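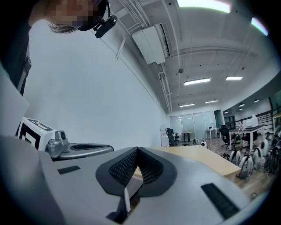 접수 제목: 벽걸이 에어컨 실내기 간헐적 물 떨어짐 및 배관 쪽 소음
분류: 시설 / 냉난방
우선순위: 보통
상태: 종결 (관찰 조건부)
장소: Onora 작업실, 벽걸이 실내기 쪽 벽면
접수일: 2026년 5월 17일

증상
냉방 운전 시작 후 16분 전후로 실내기 오른쪽 아래에서 물방울이 떨어짐. 송풍 모드에서는 재현되지 않음. 설정 온도를 올려도 증상은 동일. 물 떨어짐과 별개로 천장 쪽에서 짧게 딱딱거리는 소리가 나며, 운전 정지 직후에 잦아짐. 표시부 오류 코드 없음.

환경
흰 벽, 흰 천장. 천장 배관과 전선관은 노출 시공이며 흰색. 실내기는 흰색 직사각형 벽걸이형. 드레인 호스는 벽체 매립 후 외벽으로 나감. 도면은 Prallik 인수 당시 것만 남아 있고, 3월에 수정된 배관 경로가 반영되어 있지 않음.

기록 1
필터 분리. 먼지 쌓임이 있어 물세척 후 건조, 재장착. 냉방 재가동. 물 떨어짐 동일. 필터 막힘에 의한 열교환기 결빙 가능성은 낮다고 판단함. 커버를 연 상태에서 열교환기 표면에 성에 없음.

기록 2
드레인 팬에 물 400 ml를 천천히 부어 배수 시험. 처음에는 정상 배출, 절반 이후 수위가 내려가지 않음. 외벽 쪽 호스 끝에서는 물이 가늘게 끊겨 나옴. 호스 끝이 받침 바닥에 닿아 있어 2 cm 띄워 고정. 같은 양으로 재시험, 배출 속도 개선되었으나 팬에 물이 남음.

기록 3
실내기 수평 확인. 오른쪽이 낮음. 배수구는 왼쪽에 있으므로 잔수가 반대쪽에 고이는 조건임. 물이 오른쪽 아래에서 떨어지는 증상과 일치. 설치판 고정 나사 중 왼쪽 위가 헐거움. 작업 전 전원 차단기 내림.

문의 답변 (Ogundipe 설비 창구)
설치판을 분리하지 말고 나사를 반쯤 푼 상태에서 수평을 다시 잡을 것. 냉매관에 힘이 걸리지 않도록 본체를 받친 뒤 작업할 것. 배수구 방향으로 약간 기울어지는 것은 허용. 반대 방향은 허용하지 않음. 드레인 호스 내부 청소를 병행할 것.

기록 4
본체를 받치고 설치판 나사를 풀어 수평 조정. 왼쪽 위는 앵커가 벽에서 돌고 있어 기존 구멍 사용 불가. 옆으로 옮겨 새 앵커 시공. 기존 구멍은 퍼티로 메움. 도색은 하지 않음.
호스 내부는 습식 흡입기로 외벽 쪽에서 흡입. 점액성 찌꺼기와 먼지 뭉치가 나옴. 400 ml 재시험 결과 팬 잔수 없음.

기록 5
냉방 연속 80분 운전. 물 떨어짐 없음. 운전 중 습도는 기록하지 못함(습도계 전지 방전). 실내기 아래 바닥에 깔아 둔 종이에 젖은 자국 없음.

기록 6
천장 소음 건. 냉방 정지 후 사다리에서 청음. 소리는 실내기가 아니라 배관 지지 클립 부근에서 발생. 손으로 배관을 누르면 멈춤. 온도 변화에 따른 배관 신축 시 클립과 마찰하는 것으로 추정. 해당 클립을 풀고 고무 패드를 끼워 다시 체결. 소리는 줄었으나 완전히 없어지지는 않음. 나머지 클립은 같은 방식으로 처리하지 않고 보류.

원인 정리
물 떨어짐: 설치판 앵커 풀림에 따른 역구배, 드레인 호스 부분 막힘. 두 조건 중 하나만 해소했을 때는 잔수가 남았으므로 복합 원인으로 기재.
소음: 배관 신축. 누수와 무관.

미결 사항
1. 도면에 3월 변경 경로 반영. Fido 공유 폴더의 기존 파일을 덮어쓰지 말고 개정본으로 올릴 것.
2. 퍼티 부위 도색. 벽과 같은 흰색 계열로 하되 기존 페인트 품번 미확인.
3. 습도계 전지 교체.
4. 소음이 다시 커지면 이 건을 재개하지 말고 배관 항목으로 새로 접수.

사용자 안내
커버를 열어 둔 채 운전하지 말 것. 물이 다시 떨어지면 냉방을 끄고 송풍으로 전환한 뒤 떨어지는 위치(왼쪽/오른쪽)와 가동 후 경과 시간을 이 티켓에 추가할 것. 외벽 호스 끝은 고정 위치에서 옮기지 말 것.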